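Hi all,

It's February, so you get my half-year note on the mining jobs and wages project. I've kept it short this time (I tried, anyway).

The big news is that the payroll records from the Nalville pit are finally typed up. They go back to 1977 and come to 2447 entries, most of them handwritten and a few of them coffee-stained. I can now match pay against tonnage for nearly every year up to the sale to Kernero, and the company's line that wages ate the profits looks pretty thin to me. Fuel and contractor fees grew a lot faster – I'll send the charts once I trust them.

Interviews are slower. I've done 115 out of the 196 we promised you. Shift workers cancel, and I don't blame them! The Janetti contractors are the hard ones, so I'd like to move some of the travel money into evening phone calls. Can you let me know if that's okay?

Kernero still hasn't sent its royalty figures. I've asked three times and got two very polite replies.

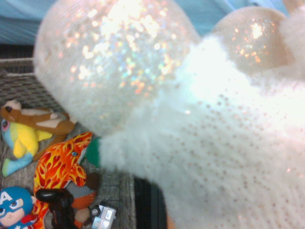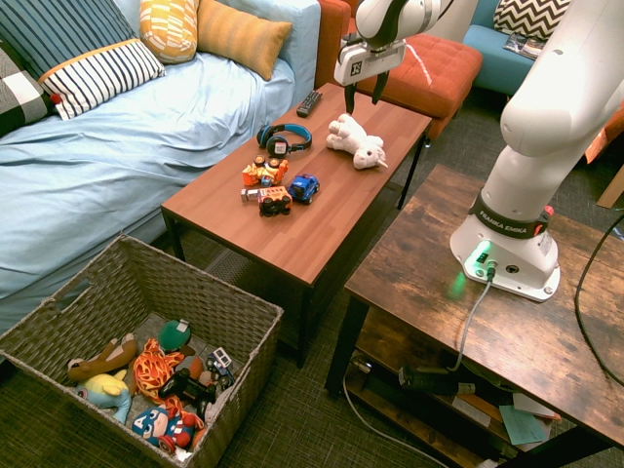
On money, I'm a bit under budget, mostly on printing. The transcription bill will eat that up by summer, so please don't take it back yet! Next up is the chapter on overtime, and I'm hoping to have a rough draft to you before the spring meeting.

Thanks as always,
Kazlauskienė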